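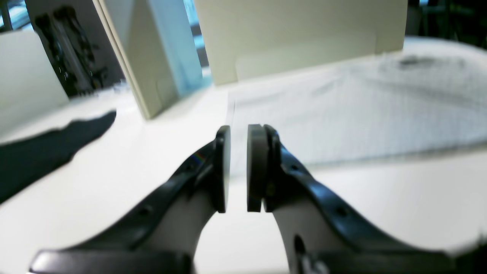

Tarek Moussa reckons I'm being unfair, and that once you've guided the arm through a job enough times the thing more or less teaches itself. He left that under my last post, along with a link to the Gwynne write-up, which I'd already read. Twice.

I'm still not sold. I spent most of June at Rikelham steering a gripper by remote control, and what I mainly learned is how much of the work is mine. I recorded 139 goes at the same job: reach down, close on a small part, lift it, put it in a box. By the end I was quick and smooth. Whether the robot had picked anything up from me is another matter. On its own it managed 2 out of 4 when the part lay where I usually put it. Turn the part by 90 degrees and it shut its pads on thin air, very confidently.

The reply I always get is "more examples". Fine, but whose afternoons are those? I do a hundred odd things without noticing when I drive. I slow down near the table, I wobble a bit before closing, I have a second try if the first looks wrong. The Rikero software keeps the lot, bad habits included, and I can't tell it which bits I meant.

Moving the arm by hand was better, I'll give Tarek that. You feel it when you're pushing too hard. But then your own arm is in the way of the wrist camera half the time, and the Ferkilitz manual has one paragraph on the subject, mostly about cable ties.

I'm going back to try smaller parts next. I've told them I want the slow setting.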